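Twenty-Five Boxes and a Roll of Tape: Iwona Bielecka on Packing Things Badly for a Living

Iwona Bielecka has opinions about cardboard. She has had them since a summer job at the Tronlow returns depot, where she spent three months opening parcels that other people had given up on, and she will share them with you whether or not you have finished your coffee.

"You can tell everything from the tape," she says. "One strip, that's a confident person. Five strips and a bit of wrinkling, that's somebody who has been hurt before."

She now runs the parts room at Hutmont, a small outfit that stores and sends out molded covers, shells, lids and the other plastic pieces most of us only meet when they crack. The room is carpeted. I ask about this, having pictured concrete.

"It was an office," she says. "It had a ficus. When we moved in I was told we'd have proper flooring by September. I wasn't told which September."

The carpet, she admits, has grown on her. A cover that gets dropped on concrete is a cover that goes in the bin, and she means the other kind of bin. The kind she prefers is white, plastic and rectangular, with a good thick rim, and she has very little patience for any alternative. Her predecessor was a crate man. Crates have slots in the sides. Things poke through slots.

"I inherited 69 crates," she says. "I gave them to Benedikt for his tomatoes. He thinks I was being generous."

Benedikt Gisler looks after the incoming deliveries and is, by his own account, the reason the room has a system. By Iwona's account he is the reason it needed one. His method on arrival was to put everything into the nearest container and write "misc" on it. When she started there were eight containers marked "misc." One of them held only a kettle.

So what's the right way to put an awkward shape in a box? I had expected a speech about foam. I got one about gravity.

"People want to lay things down," she says. "It looks kinder. But you lay a curved piece down and the next one goes on top, and now the two shiny sides are rubbing each other all the way to wherever. Stand them up. Points away from you, so you can grab the wide end. Then something flat in between."

The something flat is cardboard, always, and always secondhand. Iwona hasn't bought a divider in her life. Delivery boxes get cut down into panels and slid in wherever two glossy surfaces might otherwise become acquainted. The small boxes that are still sound go in whole and take up the slack.

"A box is a very good thing to put next to another thing," she says, and waits to see whether I'm writing it down. I am.

She is less relaxed about bubble wrap. Floarea Bucur, who handles the outgoing side and shares the long shelf with her, likes it. They have reached what Floarea calls an understanding and Iwona calls a border.

"She wraps a lid like it's a newborn," Iwona says. "Then somebody at the other end takes a knife to it. What did you protect?"

"I've had no complaints," says Floarea, from behind the shelf.

"She's had one," says Iwona.

There is a pause in which tape is pulled, rather loudly, off a roll.

I ask whether she packs this way at home. She looks at me as though I'd asked a dentist about toffee. Her last move, from an apartment on Czarnecka to the one she has now, involved a suitcase of loose cutlery and a lamp carried on her lap. The lamp didn't make it. Neither, for a while, did the friendship with the driver.

What does bother her, more than wrap or crates or Benedikt, is the half-full container. Pieces with room to move will move. She'd sooner see a bin a little too snug, with a panel wedged where it doesn't quite want to go, than one with a polite gap. My last question is how she knows when a bin is finished.

"You pick it up and tilt it," she says. "If it talks, it isn't done."
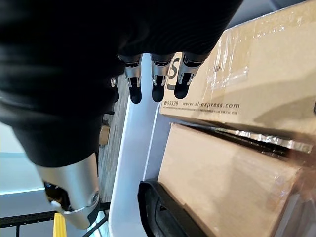
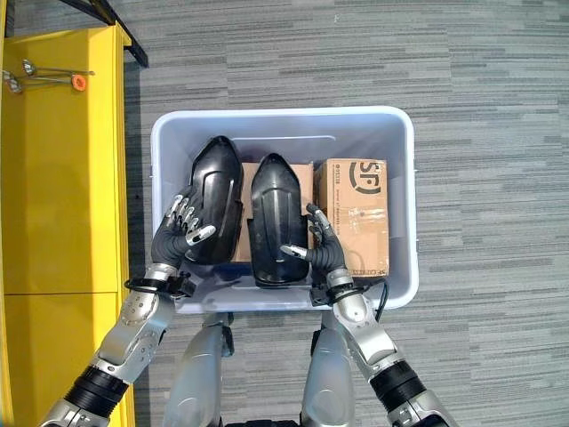
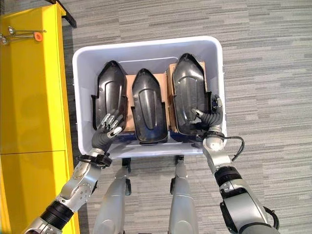
In the parts room: cardboard and the packing of black shells. The second bin has an SF box along its right side; the third holds three shells with cardboard between and behind them.

Related
Aniela Sowa on Forty Feet of Shelving and One Short Ladder
The Detinwood Label Drawer, Sorted at Last
Mareike Thiele: Why I Keep the Good Boxes
What Goes in the Bottom of the Van

Contact | About | Copyright Hutmont Notes, all rights reserved | Back to top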